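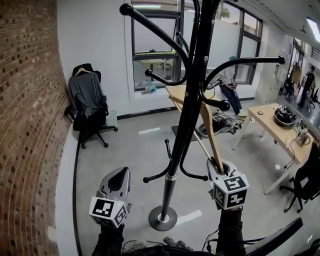 Black coat rack and a wooden hanger, in the office.

The baseball academy in Womthorpe opens its doors to visitors every January, and this year I went with my nephew. We came at 3 in the afternoon. Arvid Engström, the head scout, showed us the batting tunnels and then the bullpen, where two young pitchers were throwing. One of them, Nair, is left-handed and has a very slow curve - I liked it much. The hall has seats for 700 people, but for the practice game there were roughly 200. Brenell hit a double in the second inning and the parents became loud. Coffee was good, parking was difficult. The next open day is in March.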